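4. Preparing and recording a pick-and-place session

This section describes how to set up the table, record the demonstrations and check the result before training. It is written for the two-arm setup with gloved hands and the head camera. If you use the single-arm setup, read section 6 first and come back only for the tables of settings.

The method behind this guide is what we call intent pause. The operator stops the hand for a short moment before each grasp, while the hand is near the object but does not touch it. The training program Grutalport finds these pauses by itself and uses them to cut each recording into a "reach" part and a "grasp" part. In our tests the policy trained on cut recordings needed fewer demonstrations than the policy trained on whole ones. The comparison is given in 4.6.

4.1 Before you start

You need:

- the robot, calibrated the same day (section 3)
- a small table that does not rock
- a cutting mat with a printed grid
- one container and at least two food items, real or replica
- the recording program Vanags, installed and licensed
- free disk space for the whole session

CAUTION: Both arms can move as soon as the drive power is on. Keep your head and upper body out of the space above the table. The operator and the helper must agree in advance who holds the stop button.

NOTE: The helper may stand close to the table during recording. Feet and legs in the camera view are acceptable and do not disturb the training. Hands over the mat are not acceptable. If a hand enters the view above the mat, mark the recording as "spoiled" and repeat it.

4.2 Placing the table and the mat

1. Put the table in front of the robot so that both hands can reach the far edge of the mat without the elbows locking.

2. Lay the mat flat on the table. The printed side must be up. If the corners lift, put the mat under a heavy book overnight. Do not use tape, the tape edges are visible to the camera and the policy learns them.

3. Open the head camera preview in Vanags. Check that the whole working area is visible and that no strong reflection falls on it.

4. Lock the neck joint. After this step the neck must not be moved until the session is finished.

5. Press "Save view". The program stores one reference picture and compares each new recording with it.

NOTE: The mat does two jobs. It gives the hands a surface with good friction, and its lines let you put the objects back in nearly the same place after a trial. The policy does not read the grid. Reet Paulauskas trained one version on a plain cloth to be sure of this, and there was no difference which we could measure.

4.3 Placing the objects

6. Put the container on the mat, on the side of the right hand. A bowl with a low rim is the easiest container for a first session.

7. Place the items. For the task "one in, one out", one item lies in the container and the other lies directly on the mat, on the side of the left hand.

8. Bring both hands to the ready position with the command "ready". The left hand stops above the mat. The right hand stops at the edge of the mat with the fingers up.

9. Look at the preview one more time. Each object must be visible at least in part. If a finger hides an object completely, move the object, do not move the hand.

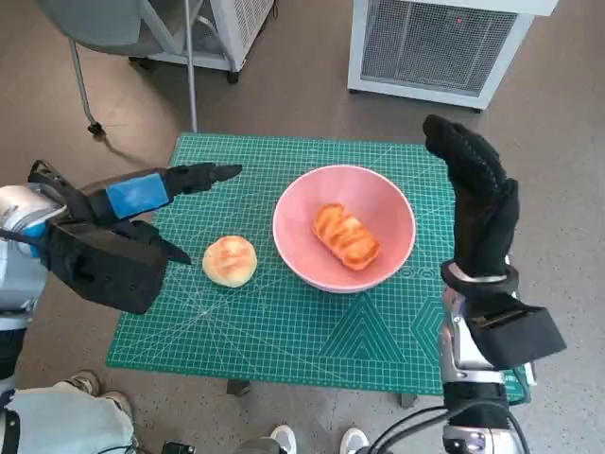 Figure 4-1. Head camera view with both hands over the mat, one pastry in the bowl and a bun on the mat.

10. Type the layout name in the field "Layout". Use small letters and no spaces.

The choice of items is important. Use shapes which are clearly different, for example one round and one long. With two round buns the policy often went to the wrong one, and for some weeks we looked for the mistake in the camera timing. The mistake was in our choice of objects.

4.4 Recording the demonstrations

11. Start the recording with the left pedal. A short sound confirms it.

12. Move the hand toward the item at a slow and even speed.

13. When the fingers are near the item, stop. Wait for the second sound, which comes when the program has accepted the pause. Do not touch the item before this sound.

14. Grasp the item, lift it clear of the rim or the mat, and place it in the target area.

15. Return to the ready position and stop the recording with the right pedal.

16. Choose "good", "failed" or "spoiled". Failed demonstrations are kept, because the checking program uses them. Spoiled demonstrations are deleted at the end of the session.

17. Put the objects back and begin again from step 11. After each 62 demonstrations the program asks for a rest and for a new layout. Accept both.

CAUTION: Do not correct the position of an item by hand while a recording runs. Stop the recording first, also when the item is falling from the table.

NOTE: Many new operators make the pause too short. The second sound then does not come and they continue anyway. Such a recording can be used only as a whole, and Grutalport will list it under "uncut".

4.5 Checking the recordings

18. Open the session in Grutalport and choose "Find pauses".

19. Compare the number of pauses with the number of grasps. In the task of this section both numbers must be the same.

20. If there are more pauses than grasps, the operator has hesitated somewhere on the way. Open the recording, select the extra pause and press Delete. The movement is not changed, only the cutting mark is removed.

21. If there are fewer pauses than grasps, do not add a mark by hand. We tried this and the result was worse than leaving the recording uncut.

22. Export the session. The export needs some time and the window does not answer while it works. Please do not close it.

If the message "View does not match" appears, the neck joint or the table was moved after step 5. Recordings made before the movement can still be exported. The others need a new reference picture and must be saved as a separate session.

4.6 What result you can expect

We recorded 452 demonstrations marked "good", with several layouts and two operators. From these we trained two policies with the same settings. The first used the cut recordings and the second used the same recordings as a whole. Each policy then made 125 trials with layouts that were not in the training.

Policy with intent pause: 103 of 125 trials successful
Policy without cutting: 81 of 125 trials successful

A trial is successful when both items are in their target areas and neither was dropped on the way. When we reduced the training set to one half, the first policy lost less than the second one, but we have made this test only once and we do not want to give a number for it.

Most of the remaining failures are at the rim of the container. The fingers go down too near the wall, push the container and lose the item. The pause does not help here, as it comes before the contact. Gediminas Rimkutė is testing a second pause after the first contact. It is available in the October version of Grutalport under "Experimental" and is switched off by default.

4.7 Settings

Minimum pause: 1,000 ms
Pedal sound: on
Camera for reference picture: head
Keep failed demonstrations: yes
Second pause (experimental): off

The minimum pause can be made shorter, but then slow movements are taken for pauses. If you change it, use the same value for all sessions of one training set.

4.8 Ending the session

23. Send both arms to the rest position and wait until they stand still.

24. Switch off the drive power, then remove the objects from the table.

25. Inspect the gloves. Crumbs and sugar from real food collect between the fingers and change the friction. Clean the gloves with a dry brush. If the fabric is worn through at a fingertip, replace the glove before the next session and repeat the hand calibration in section 3.4.

26. Copy the session folder to the shared drive. The folder name must begin with the robot name, for us this is Godbridge, followed by the layout name from step 10.

Continue with section 5, "Starting a training".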